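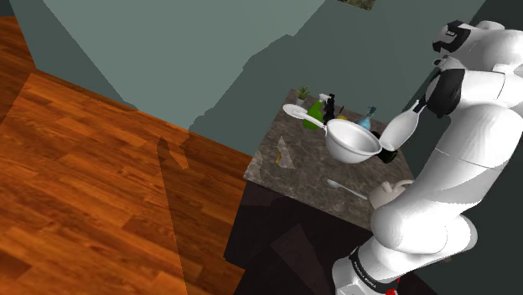

Chapter 3
Measuring by Volume and by Weight

Learning goals
After reading this chapter you should be able to convert a recipe from volume to weight, choose a vessel that suits the amount you are working with, and scale a recipe up or down without changing its proportions.

Key terms
volume, weight, density, tare, yield, scaling factor

In January the bakery at Plolen took on a large order from a school. The head baker, Florante Castillo, had a bread recipe written in cups that made 14 rolls. He multiplied every line and handed the sheet to the morning shift. The dough came out stiff and dry. The arithmetic was correct. The trouble was in the flour, which one baker had spooned into the cup and another had scooped straight from the sack.

A cup is a measure of volume, the space a substance takes up. Flour can be packed into that space tightly or left full of air, so two cups of flour may not weigh the same. A small difference in one cup is hard to notice in a single batch of rolls. Over 32 batches it becomes a serious error.

Liquids behave better. Water does not pack down, and a cup of it weighs nearly the same every time it is measured at the same temperature. Even so, pouring takes care. The shape of the container affects how fast a liquid leaves it and how easily the flow can be stopped. A narrow neck, like the one on the clear glass bottle held upright beside the white mixing bowl, limits the flow and makes small additions easier to control. A wide pitcher is better for large amounts.

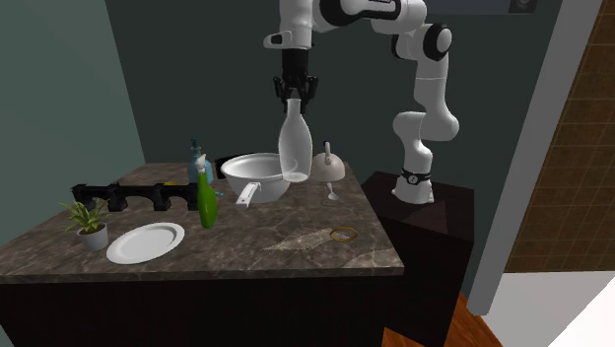
Weight solves most of these problems. A gram of flour is a gram whether it is packed or sifted. To weigh an ingredient, set the empty container on the scale, press the tare button so the display reads zero, and add the ingredient until you reach the number you want. Section 3.2 covers this procedure in detail.

Before You Read
Write down how you would measure each of the following, and keep your answers for the end of the chapter: brown sugar, olive oil, chopped walnuts, salt, honey.

3.1 Volume and Its Limits
The basic units of volume in American kitchens are the teaspoon, the tablespoon, and the cup. Three teaspoons make one tablespoon, and 16 tablespoons make one cup.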